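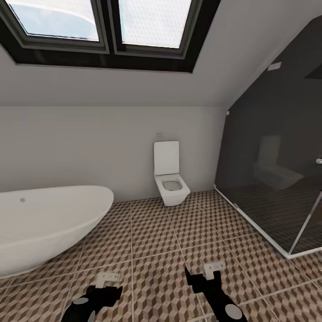 Mice never bother with the kitchen first, one tenant on Pimentel Street told us, they start at the top of the house and work down. We heard versions of that remark several times during this project, and it became our research question.

Mice in Top-Floor Rooms: A Survey of Older Houses in Nekby
Project report, Thursday, July 24, 2025

1. Background

Nekby has many houses where the attic has been turned into living space. The work often leaves low gaps behind the side walls and new pipe openings in the floor. A house mouse can pass through a hole about as wide as a pencil. We wanted to know whether people with finished attics see mice upstairs more often than people whose attics are used only for storage.

2. Method

We left a paper form with 14 questions at 179 addresses in March. The form asked where mice or droppings had been seen, what time of year, and what the household had done. It also asked about traps, poison, cats and sealing work. We did not set any traps ourselves.

Most people who used snap traps put them on the floor along a wall. A smaller group put them up on furniture or shelves.

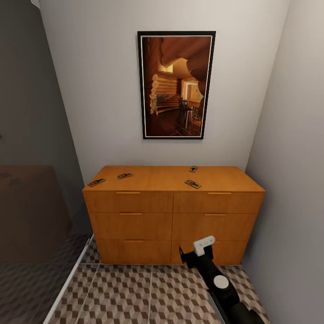

3. Results

We got back 40 percent of the forms. Finished attics did have more sightings upstairs, but the difference was small. The age of the plumbing seemed to matter more. In houses on the Plelar side of town, where many bathrooms were added late, droppings were mostly reported near the toilet or under the sink.

Floor type was the hardest question to use. People with hard floors said they noticed droppings quickly, and people with carpet said they found them only when moving furniture.

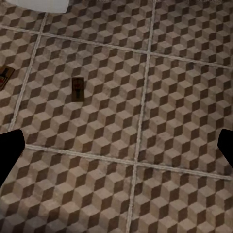

A dark or busy floor may also hide droppings, so our numbers for tiled rooms could be too low. We should have asked about floor color and did not.

Nine households had sealed pipe openings with steel wool and caulk. Most of them reported fewer mice the next winter. None of the households using only peppermint oil reported a change.

4. Problems

The Nelton apartments were left out because the office did not allow forms in the lobby.
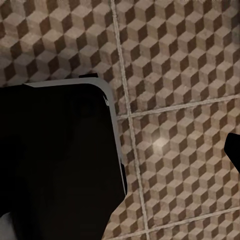
That removed most of the newer buildings from the sample, and we had planned to use them for comparison. Some forms also mixed up mice and bats in the notes. We kept those forms but dropped the answers about noise in the ceiling.

5. Next steps

A second round in late fall would catch the season when most sightings happen. The form should be cut to one page.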